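Does a sealed canister really keep coffee fresh, or am I paying for a lid?

Posted in Kitchen & Pantry, 15th August

flatwhite_no_sugar
I buy whole beans from a small roaster in Flaltstead, two bags at a time, and by the second week the coffee tastes like the bag it came in. My sister swears by one of those canisters with a button on the lid that's supposed to push or pull the air out. The one she has is a Nistier and it wasn't cheap. Before I spend the money I'd like to know whether anyone has compared one against just rolling the bag down and clipping it. I don't trust reviews on store pages, they all seem to be written the day the box arrives. I go through a bag in 26 days if I'm the only one drinking. Kitchen is warm in the afternoon, if that matters. Freezer is small and full.

gravelpit_tom
Get the canister, best thing I ever bought. Coffee stays fresh for months. Also works for brown sugar.

oldmill554
Months? I'd want to see that. Tom, did you ever taste it next to the same beans kept some other way, or did you just like the coffee?

I did try it, in June, because I had the same suspicion you do. I split one order three ways: a lidded canister, the roaster's own bag rolled tight with a binder clip, and a glass jar with a rubber ring. All three went in the same cupboard, away from the stove. My husband made the cups and didn't tell me which was which. After one week I couldn't tell any of them apart. After two, I picked out the jar as the dull one, and I think that's because it was the biggest and only half full. The bag and the canister I kept mixing up. That's one person with one kind of bean, so take it for what it is.

What bothers me about these things is the claim that they remove the air. Some do have a real pump. Plenty just have a lid that fits well, and a button tells you nothing until you've read the manual. If you can lift the lid straight off with no resistance the next morning, whatever seal it had is gone.

The warm kitchen would worry me more than the container. Move the beans somewhere cooler and buy one bag at a time. If 26 days is your pace, ask the roaster for a half size. Mine does it and never advertised it. 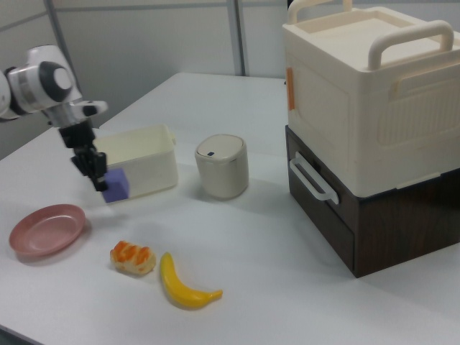

Mehrangiz Karimi

I agree with most of what oldmill554 wrote, but I'd question the blind test a little. Pre-ground coffee goes off much faster than whole beans, so if anyone reading this buys ground, a good seal may matter more to them.

On size, go small. I had a big canister from Quintana for years and there was always more air in it than coffee. A little one with a snug lid, filled near the top, did at least as well for me, and I keep the rest of the bag shut until I need it. Wash the lid too — old coffee oil turns rancid and you'll end up blaming fresh beans for it.

I wouldn't pay extra for a pump until you've tried the clip for a month.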